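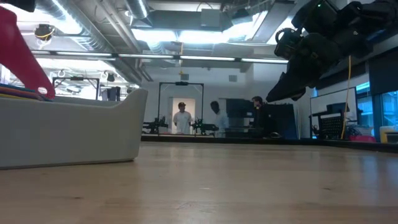
Selliseck Folders

Hand-guided and remote-controlled demonstrations of tabletop sorting, from the Renine shared lab floor

Selliseck Folders is a set of recordings for teaching a robot arm to handle thin, flat things. Folders slide, fan out and stick to their neighbors, and we think they make a terrific practice problem!

What's in it

30 sessions, split across 9 tasks. The simplest is "take the top sheet out of the bin and lay it on the table." The hardest asks for one color from the middle of a stack, and we still love watching people work out their own way of doing it.

How the demonstrations were made

Two ways. In hand-guided sessions the operator holds the arm and moves it through the task. In remote sessions the operator drives a pair of leader arms and the work arm follows. Both kinds use the same file layout, so you can mix them freely or filter on the field called "mode".

Operators had 6 practice tries before anything was saved. Failed attempts are kept and marked, and please don't throw them out before you've looked at them. Some of the recoveries are lovely.

Each session folder holds

joints.csv: joint positions and gripper opening
video/: one clip per view
notes.txt: whatever the operator felt like writing down
task.txt: the instruction in plain words

Getting started

Unpack everything into one folder and run the Phelan loader on it. Session 19 is short and clean, so try that one first. If the arm plots look mirrored, you have an old loader; update it and run again.

Known problems

The lab is a busy place, and people walk and talk in the background of many clips. Light from the ceiling panels changes the look of glossy surfaces. Gripper opening is noisy in the early remote sessions, and a smoothed column was added in August.

License and contact

Free for research and teaching. Send fixes, questions and odd results to the Fumetti tracker, under the tag "folders".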